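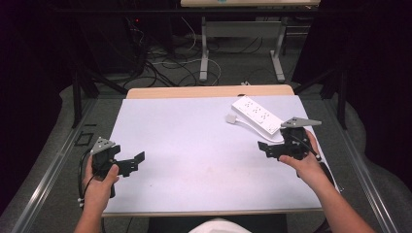

Teaching a robot by demonstration has always had an awkward middleman, and for most of the field's history the middleman was the robot. You steered it with a joystick, it sulked, and an afternoon bought you 15 usable tries. The method in this chapter lets a person hold the grippers directly, one in each fist, with a marker plate on top so that tracking software can recover where each tool went. The arms come later – sometimes much later, if purchasing is involved.

Our running case is the Pallbridge study, in which 2 operators at the Viltcombe lab recorded 50 demonstrations apiece of everyday table chores. The Prakar policy was then trained on the lot.

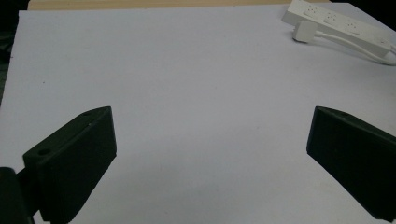 R. Fujimoto, chapter author and lab instructor

What the policy learns from is mostly the view at the tool: two dark fingers, a great deal of white board, and a power strip off in the far corner. It never sees the operator's face, which spares it a good deal of sighing. Section 1 asks how much can be learned from so narrow a view. Section 2 takes up time alignment, where most October deadlines go to die.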